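Noledham Punch Cards

A plain-text collection of punch recipes, kept by one household that kept losing the paper ones. Last tidied July 16, 2022.

What's in it

There are 41 recipes, one per file, all in the folder called cards. Each file has a name, a yield in cups, the ingredients in the order they go into the bowl, and a notes field where I complain. 30 of them have alcohol. The rest are marked "dry" at the top, and two of those are better than anything in the first group, which I try not to take personally.

Where they came from

Most were copied from a recipe box that arrived with the house in Noledham. The box had no author, strong opinions about nutmeg, and four cards for what is clearly the same rum punch. I kept all four. They're filed as amley-1 through amley-4, after the word penciled on the back of each one. It may be a person, a town or a brand of lemon squeezer.

The Madero cards are mine. They use grapefruit where a sensible person would use lime.

Units

Everything is in ounces and cups. The old cards said "a glass" a lot. I settled on 6 ounces after trying 4 (mean) and 8 (a short evening). If a recipe seems weak, that's the first number to argue with.

Sugar means plain white sugar unless the card says syrup. Syrup means equal parts sugar and water. I know about the rich kind. I don't have the patience for it.

Serving

Yields assume small cups and one refill. Put out food. The snack list in extras.txt is short and mostly cheese.

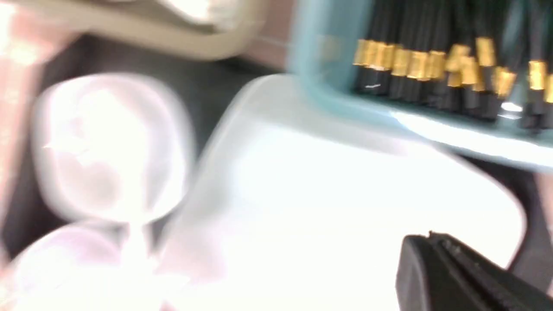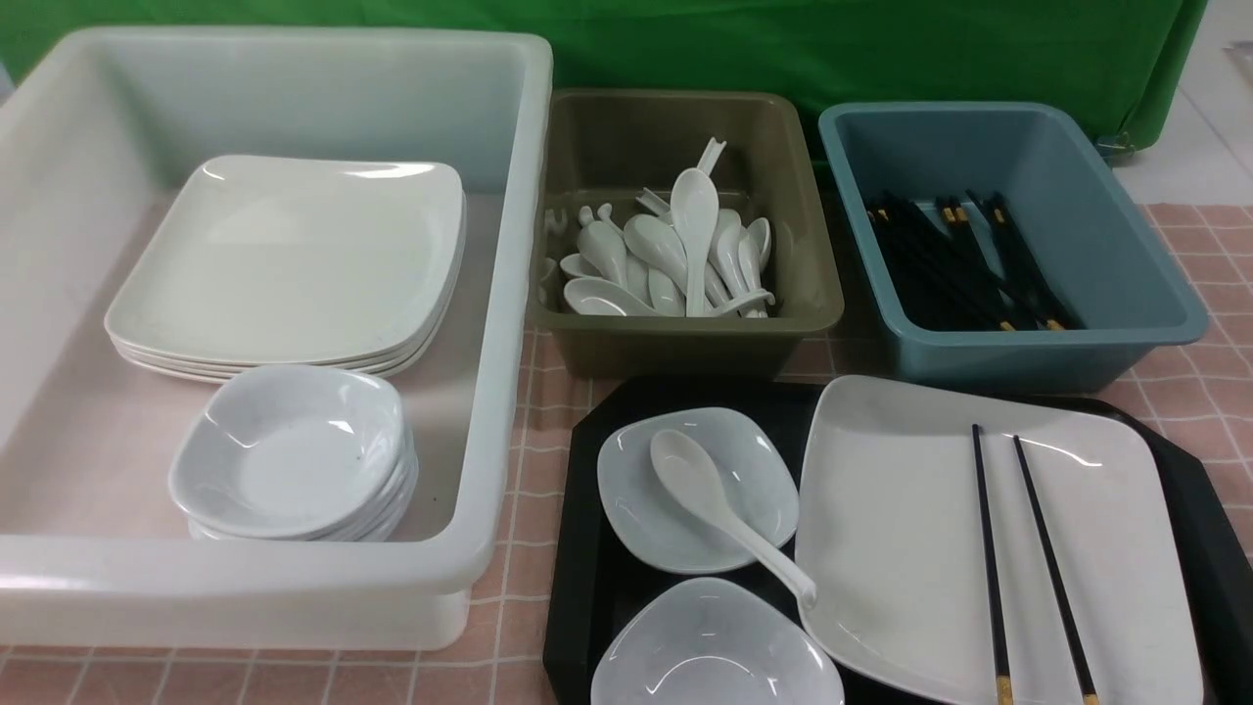
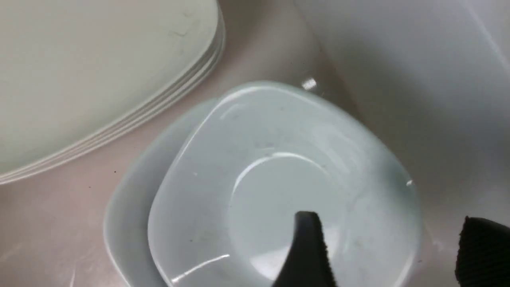
White tableware, with plates and bowls in the second and third pictures.

Known problems

The milk punch (card 40) curdles on purpose. Please stop reporting it.

The James Street cooler calls for "the usual bitters." I have guessed. The guess is in square brackets, like every other guess in the collection.

Yields on the hot punches are too high, as I measured them before simmering. I meant to redo them in March and then it got warm out.

One file still lists 514 cloves. The card really does say that, in ink. I use six.

Changes

Corrections are welcome if you have made the drink. Say what you changed and how many people drank it – a half batch counts, a sip from the ladle doesn't. New recipes should fit the same layout and serve at least eight.

Use

Copy whatever you like. If you print the cards for a party, leave the notes field in. It's almost the only part I wrote myself.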